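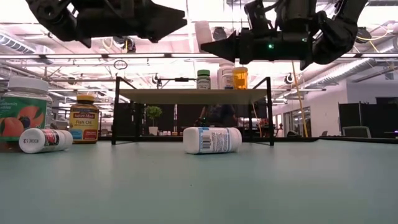 By Shiyu Zhong, Sadus Communications

SKEVELL — Sadus today released the setup and maintenance procedure for Ratum, the two-arm tabletop cell that its Skevell laboratory uses for work with medicine and supplement bottles. The procedure covers mechanical setup, gripper alignment, daily checks, scheduled service and the steps to be followed when one arm has been removed for repair. It replaces a set of separate work notes that the laboratory had kept since the cell was first assembled.

Ratum consists of two black robotic arms mounted on opposite sides of a teal-green table, with a small raised shelf standing on the work surface. Bottles are handled both on the shelf and on the table, upright and on their sides, and the two grippers often have to work close to each other above the same small area. For this reason, most of the new procedure deals with how the arms are positioned relative to the table and to each other.

"A cell of this size can drift out of alignment without anyone noticing," said Shaohua Shi, who leads the laboratory. "The arms will still move and the grippers will still close, but a bottle that was easy to pick up in the morning becomes difficult by the afternoon. We wanted a written method that any member of our staff could follow and that would give the same result each time."

Under the new procedure, setup begins with the table. Staff check that the black metal frame is level and that the mounting bolts on both sides are tight before either arm is powered on. The shelf is then placed against a printed template, which is removed before work starts. Each arm is brought to its rest position and moved slowly to a series of reference points, first alone and then with the other arm extended. The full sequence has 69 steps and is designed to be completed by one person in 60 minutes.

The final steps use the bottles themselves. The operator places containers of different heights and widths on the shelf and on the table and moves each gripper to them in turn. Tall white bottles, small pill bottles and bottles lying flat each call for a different approach angle, and the procedure requires that every one of these be tried before the cell is signed over for use. A failed grasp at this stage is recorded with the position of the bottle and the arm that was used.

Fingertip care receives a section of its own. The pointed black fingers are inspected at the start of each shift for wear, looseness and residue from labels. They are wiped with a dry cloth; solvents are not permitted. Both fingers of a gripper are replaced together, even if only one shows damage, and the gripper must then be zeroed again in the fully closed position.

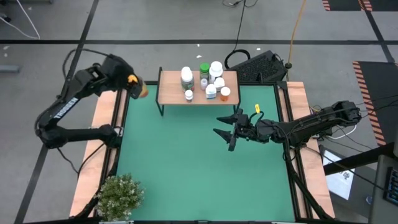
Sadus Laboratory Operations, Cell Maintenance Group

Scheduled service takes place after every 200 hours of operation. Haoran Kang, senior technician in the Cell Maintenance Group, wrote the service section with Aiguo Wan, who is responsible for electrical safety at the Skevell site. Their work gives particular attention to cables, which accounted for most unplanned stops at the cell during its first year.

Cables on both arms are to be followed by hand from the wrist to the base with the power off. Staff look for flattened sections, tight bends and any place where a cable could catch on the edge of the table as the arm turns. Each loop must leave enough slack for the arm to reach the far side of the shelf — but not so much that it hangs over the work surface when the arm is folded back. Tags near the wrist are to be left in place and replaced if they can no longer be read.

"Our earlier notes told people to check the cables, and they did, but each person checked something different," said Kang. "The new text says where to put your hand first and what to feel for. It has made the handover between shifts much shorter."

The joints of each arm are checked for play at the same service. The technician holds the link on either side of a joint, applies light pressure in both directions and compares the result with the entry from the previous service. Any change is reported before the cell returns to work. Screws along the links are tested with a torque driver set to the value printed in the service sheet and are not to be tightened by feel.

The procedure also sets out what happens when a fault cannot be corrected at the table. The affected arm is parked, disconnected and lifted from its mount by two people. The remaining arm may continue to be used for single-arm work once a reduced set of reference points has been checked. When the repaired arm is returned, all 69 steps must be carried out again, including those that concern the arm that stayed in place.

Three members of staff have been approved to sign off the cell after repair. Further staff will be trained in May under Kourosh Dehghan, who manages technical training for Sadus. Each trainee will complete one full setup and one scheduled service under supervision.

Service records for Ratum will be kept in Kwak, the company's internal maintenance log. Entries made under the earlier work notes have been transferred and remain open to all laboratory staff.

Questions about the procedure may be directed to the Cell Maintenance Group through the Sadus office in Skevell.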